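How Does a Robot Know What to Do With Its Hands?

Grab a pencil. Now put it down again. Easy, right? You probably didn't think about it at all! For a robot, that little job takes a whole pile of computer programs all working together, and writing those programs is what I do all day. (Best job ever, if you ask me.)

The first program is for seeing. A camera only gives the robot a lot of tiny colored dots. The program has to work out which dots belong together, so it can say "these ones are a box, and those ones are the table." Shiny things and see-through things are really tricky. I once spent most of December on one drinking glass!

Next comes the planning program. It's a bit like finding your way through a maze. There are lots of ways to move an arm from one place to another, and plenty of them bump into something. Ours can try out 1000 different paths, all inside the computer, before the arm moves even a tiny bit. Then it picks a good one.

After that there's the control program, and it's the fussy one. It checks where every joint is 400 times a second and keeps fixing little mistakes. A bit too far left? Nudge it back. You do this too when you carry a full cup of milk across the kitchen.

Two hands make everything harder. If one hand pulls while the other one pushes, you get a squashed box, so the program has to treat both arms like one team. My friend Styliani calls it "teaching them to dance," and there's a lot of stepping on toes.
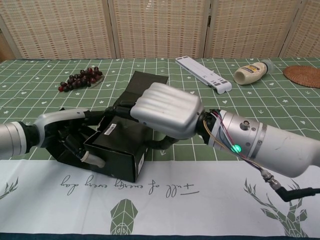

Maeve Tierney

The black box has a robot hand on each side, one near the bottom corner and one up at the top by the open flap. It's a little tilted, too, and that's the kind of thing the control program has to keep track of. The grapes and the mayonnaise matter as well! The planning program needs to know they're on the table so an elbow or a finger doesn't go through them.

Want to try being the program? Ask a friend to close their eyes, then tell them how to open a box using only words. Start with "move your left hand forward" and see how far you get.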